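Missing-person files in Sircombe County used to be kept in three places: the sheriff's office, the state clearinghouse and a binder in the records room. Abelardo Alvarado, who retired as records supervisor in July, spent his last years there merging them.

"The binder was the most accurate of the three," he said. "It was also the only one without a backup."

The combined index holds 2,633 reports going back 35 years. Of those, 2,207 are closed with a documented location or identification. The rest are open or lack the paperwork to be closed.
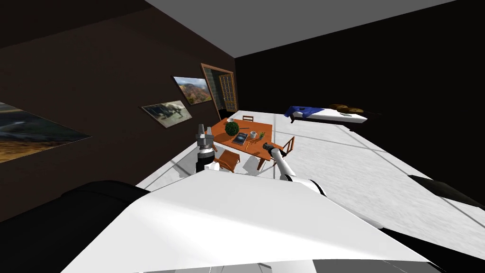 Wanar Lema

Alvarado said the second group takes the most time. A person may have come home decades ago, but if no officer recorded a contact, the entry stays active.

"You can't close a report on a phone call from a cousin," he said. "Somebody has to see the person, or you need prints or a signed statement."

Older files raise a different problem. Dental charts were often returned to the dentist after a search, and many of those offices have shut down. Alvarado now asks families for a DNA sample at the first review – the form is 2 pages and can be completed at the Futia substation.

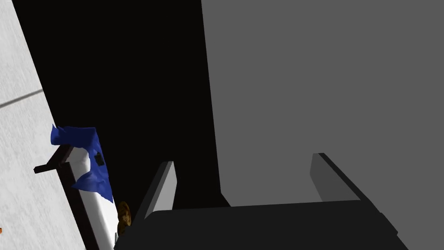 2 min read

He does not call families on anniversaries unless they have asked for it. Each file has a contact preference line, which he added himself.

"Some want a call every year. Some want a letter only if there's a change," he said. "It has to be written down, or the next clerk won't know."

His replacement has not been named. Until then, requests for file reviews go to the county's main records desk.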